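Hortensia Londoño
Tuesday, March 25, 2025

Spent the evening on the wire shelf. It has been bothering me for a while and I had two hours with no plans. Thread, mostly so I remember what I decided.

The shelf is the black wire kind with four posts. I bought it when I moved to Wendton and put it together in one go, badly. One of the shelves sat lower at the back for months. I fixed that in September and then filled it up with whatever I was holding at the time.

The top shelf was never the problem. The lower one was. Everything I didn't want to make a decision on got pushed in there, and then more got pushed in front of it.

Also, things tip on wire. Anything small with a narrow base leans, and then the next thing leans on that. I knew this when I bought it. It was $106 with delivery and the solid one was a lot more.

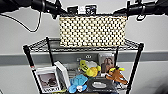 The other thing I wanted to settle was the mat. It's the cream and black checkered one, and I have moved it four or five times now. I like it too much to put in a drawer and I don't have a table that suits it.

My sister says use it as a shelf liner. I tried that once at the old apartment. The edges curl and you end up smoothing it flat every time you take something down. Not doing that again.

Someone asked last time where it came from. A stall at the Wundstead market, end of the row by the parking lot. No tag on it, so I can't tell you who made it. She had others in plain colors but I only wanted the check.

Cleaning, since that was the follow-up question: I go over it with a dry paintbrush. The cheap kind, an inch wide. It gets down between the bumps. A cloth just catches.

OK, the lower shelf. My rule was that a box only gets to stay if I can say what's in it before I open it. I got through the first few fine and then did poorly.

One box had nothing in it but packing paper. I had been storing packing paper.

Another was from a Navport order that I kept in case I had to send the thing back. The return window was 120 days. I looked it up and I am well past that, so the box can go.

I broke down what I could and put the flat pieces by the door. Recycling here is every other week and I always miss the first one.

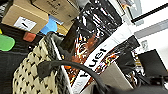
Thread by Hortensia Londoño – 3 min read

Small cardboard boxes are hard for me to throw out. They're clean, they're a useful size, and I mail maybe two things a year. I'm letting myself keep a couple and that's the limit.

Bright things I'm leaving near the front. If it's blue or green I can find it without moving anything else, and it makes the dark shelf look less like a closet.

Big flat things with busy covers are harder. Lying down they turn into a table for everything else. Standing up they hide what's behind them. I went back and forth on the orange and brown one and haven't picked a side.

Replying to a question: no, I didn't buy bins. I looked at the Kocabaş ones, $9 each, and they're nice, but I'd need to measure between the posts first and I put the tape measure somewhere sensible and can't find it.

Still to do: wipe down the wires, find a real spot for the mat, and take a look at the cable situation. I don't have a plan for cables. If you have one that doesn't involve buying a box for them, tell me.

Stopping for tonight. The recycling is by the door and I have to step over it to get to the kitchen, so I expect I'll remember it this time.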